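Workshop tips: writing arm software for fiddly PC work

4 min read

I write the code that moves the arm on our computer teardown and rebuild bench, and people keep asking me for the little tricks (not the math, the tricks!). So I finally went through my notes and pulled out the ones I use every week. Most of them work with any planner. We run ours through Enadby, which is our own tooling and pretty homely, so don't go looking for the menu names in yours.

Start with where the parts live when they aren't in the computer. I used to give every part its own position in the robot's base coordinates, and every time somebody bumped the bench I had to teach the whole lot over again. Now each tray gets one coordinate frame, and the parts hang off the tray. Bump the bench, re-find the tray, done. Put the approach point in there too, straight above the part, and let the code work out the rest.

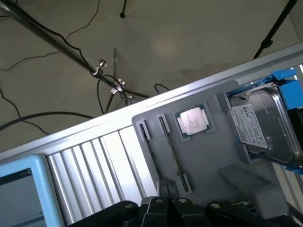 CPU and hard drive in their holders, as the wrist camera gets them.

Watch out for shiny stuff. A processor lid, aluminum rail, anything bare metal will throw a bright patch right where your edge finder wants an edge. I lock the exposure before looking at the tray and I search in a small window instead of the whole picture. Matching on the holder is often easier than matching on the part, so if the holder has a nice dull finish, use that and add a fixed offset.

Cables are the other headache. Your collision model doesn't have them, and mine never will, because they move whenever you look away. What I do is draw fat boxes over any area where cables tend to hang and mark them as no-go below a certain height. It makes some paths longer. I can live with a longer path!

Going down into a case is its own kind of fun. My rule is that the last stretch is always a straight line along the tool axis, slow, with the force limit turned down before the fingers pass the case wall. Don't let a joint-space move finish inside the chassis. It may look fine in simulation and then the elbow swings out at the worst possible time. Check the wrist as well as the fingertips, as it's a lot wider and it has to fit between whatever is sticking up. 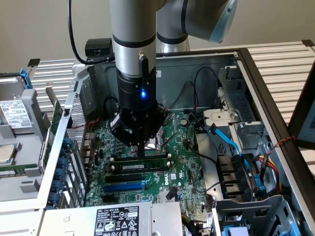 Kiani Bench Automation, Software Team

Coming back out, reverse the same line. I know that sounds obvious, but our planner was happy to find a "better" exit until I took the choice away.

Now, logging. Save a picture with every grasp attempt, good or bad, and put the joint angles in the same record. I had 226 attempts in one folder with the pictures in another and clock times that didn't agree, and I spent a whole Tuesday matching them up by hand. Never again. Parnico (the log viewer we use) lets me scrub through both together now, and I find most bugs in it before lunch.

Name your poses like a person would. "above_socket" is good. "pose_54" was mine, and I couldn't tell you today what it was for. Same with speeds: I keep 3 of them, called travel, near and touch, and anything that wants a fourth has to wait until I've had coffee and thought it over.

For checking whether a socket or slot is free, keep the question small. Don't ask the vision model to explain the entire board. Crop to the one spot, ask filled or empty, and if the score lands in the middle, move the camera a little and look again before you decide. I give it 4 looks and then it stops and calls me over. Crops also make labeling faster, and you can do a pile of them while something compiles.

Keep a few pictures of boards with nothing plugged in, too. My first training set was nearly all full ones, and the model saw memory sticks everywhere, poor thing.
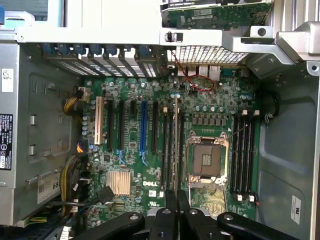

Sunov wrote in to say the small crops worked well on their bench too, but that four looks was too many for them. They stop after two, and they turn the wrist a few degrees between looks instead of sliding sideways, which got rid of most of the glare. They also asked whether I redo the tray frame every morning or only after a bump.

Every morning! It's one quick look per tray, and I run it while the arm does its warm-up moves. If the answer is far off from yesterday's, the script refuses to start until I've gone over and pushed on the tray with my own hand. I'm going to try the wrist turn this week on the sockets first, then on the hard drive holder if it behaves.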